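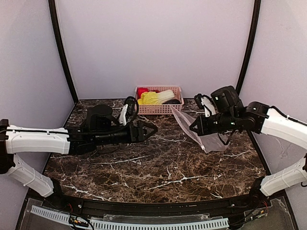
Budget Closet > Store Cards & Layaway

Thread: Talk me out of the Kodlow store card (or into it)
Started 02/06/2018

hemlinehannah
I was buying one winter coat at Kodlow, a normal errand, and the cashier offered me 10 percent off if I opened their card. I said I'd think about it. I have now been thinking about it for a week, mostly while looking at boots. I already carry a regular bank card that I pay off most months. Does anyone here have a store card and not regret it?

pleatsandthankyou
Had one. The discount is good for exactly one trip, and you will spend that trip buying things to "make the most of it." I saved enough for a sandwich and went home with a jumpsuit. I do not have a jumpsuit kind of life.

size18andsolvent
Going to disagree. I've had the Kodlow card for six years and paid it in full every time. Free hemming, free returns by mail, early access to the July clearance. For those of us who can't just walk in and find our size on the rack, early access matters. By the time the sale is open to the public, the 18s are gone and what's left is one poncho.

pleatsandthankyou
In fairness, the poncho is always there. I think it's the same poncho.

oldnavyblues
What's the interest rate? Look that up before you look at any more boots. It's on the back of the flyer in the print made for ants. Mine (Clikwood, different store, same idea) was way above my bank card, and there was a late fee on top. I forgot one payment on a pair of tights. They were very expensive tights in the end.

size18andsolvent
That's an argument for autopay, not against the card.

oldnavyblues
Autopay takes the minimum unless you change it. Ask me how I know. My balance got to $2676 before I opened an envelope, and I could not have pointed to $2676 worth of clothes in my closet. I could point to a lot of cardigans.

hemlinehannah
Okay, that number scared me a little. Was that all one store?

oldnavyblues
All Clikwood. It took me most of two years and a lot of packed lunches. I still wear the cardigans out of spite.

thriftywidefoot
Has anyone mentioned layaway? Lambert on the east side still does it, 3 payments, no interest, and they keep the coat until you're done. It is slow and old-fashioned and my daughter finds it hilarious. By the third payment I've sometimes gone off the thing completely and I get my money back, minus a small fee.

pleatsandthankyou
I did that for a Cillex blazer. Went off it, then saw another woman wearing it on the bus and went right back on it.

size18andsolvent
Layaway's fine if you don't need the coat while it's cold.

thriftywidefoot
I start in July. Like a squirrel.

hemlinehannah
Update: read the flyer with my reading glasses and a flashlight. The rate is nearly double my bank card. Also the 10 percent doesn't apply to outerwear, so it wouldn't have touched the coat anyway. Bought the coat on the regular card and I'll pay it off when the statement comes.

size18andsolvent
Reasonable. I still say you'll miss the early sale.

oldnavyblues
And the boots?

hemlinehannah
The boots are under review.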